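Kanberg Tile Works Opens Flikmont Showroom and Finishing Shop

February – By the Kanberg Press Office

Print this page | E-mail this page

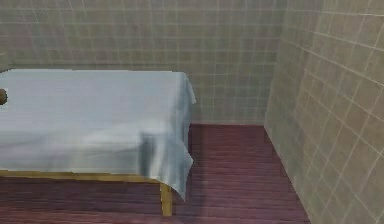

Computer rendering: wall tile in muted beige and tan, set in a straight grid with lighter grout lines.

FLIKMONT – Kanberg Tile Works announced today that it will open a showroom and finishing shop in Flikmont this February, giving homeowners, builders and designers in the region direct access to its full line of ceramic wall and floor tile. The new location occupies the former Hitinitz dry goods building on Canal Street and will open to the public on Thursday at 9 a.m.

The Flikmont site is the company's first outside its home town. It brings together services that customers have until now had to arrange by mail or through dealers, including sample lending, cutting to size, color matching for repair work and the sale of single cartons from discontinued runs.

The company also introduced the Rastogi Collection, a new line of square wall tile in 20 colors. The collection is offered in a matte and a satin finish and in 4 sizes, with matching corner and edge pieces available in every color. It is intended for kitchens, bathrooms, entry halls and light commercial interiors. The neutral part of the range was developed first, following repeated requests from remodeling contractors for tile that could be placed beside older work without a sharp change in tone.

Colors in the Rastogi Collection are mixed in small batches, and modest variation from one tile to the next is part of the product. Kanberg recommends that installers open several cartons at once and draw from all of them as the work proceeds. Customers who prefer a more uniform wall may ask the showroom to sort an order by shade before pickup. There is no charge for sorting on orders placed in Flikmont.

"Our customers have asked for a place where they can lay out a full wall before they buy," the company said in a statement. "Flikmont gives us the floor space to do that, and it places our finishing staff in the same building as the people who will be using the tile."

The showroom has 112 display panels, each large enough to show grout color and joint width as well as the tile itself. Panels may be taken down and carried to the front windows for viewing in daylight. Full-size samples may be borrowed for one week with a refundable deposit.

Behind the showroom, the finishing shop will handle straight and angled cuts, drilled openings for plumbing and electrical fittings, and edge polishing. Orders for cutting that are received by noon will in most cases be ready the following business day. Customers should bring written measurements. The shop will not cut tile purchased from other manufacturers during its first season of operation, although the company expects to review this policy in the fall.

Renovation of the Hitinitz building kept the original street front and the freight doors on the alley side. The upper floor has been fitted out as a training room, where Kanberg will hold evening classes on surface preparation, layout, setting and grouting. Classes are open to trade customers and to the public. A class schedule and registration forms will be available at the front desk from opening day.

Dealers that currently carry Kanberg products will continue to do so, and dealer pricing is not affected by the opening. Existing orders will ship from the main plant as scheduled. Dealers may choose to have future orders delivered to Flikmont for pickup – a change that should shorten waiting times for those on the west side of the county.

Parking is available behind the building, with a loading space next to the freight doors reserved for customers collecting orders. The public entrance is at 114 Canal Street and is at street level.

About Kanberg Tile Works

Kanberg Tile Works manufactures glazed and unglazed ceramic tile for residential and commercial interiors. Its products are sold through independent dealers and, beginning this month, at the company's Flikmont showroom.

Contact: Kanberg Press Office, 114 Canal Street, Flikmont | © Kanberg Tile Works. All rights reserved. | Back to top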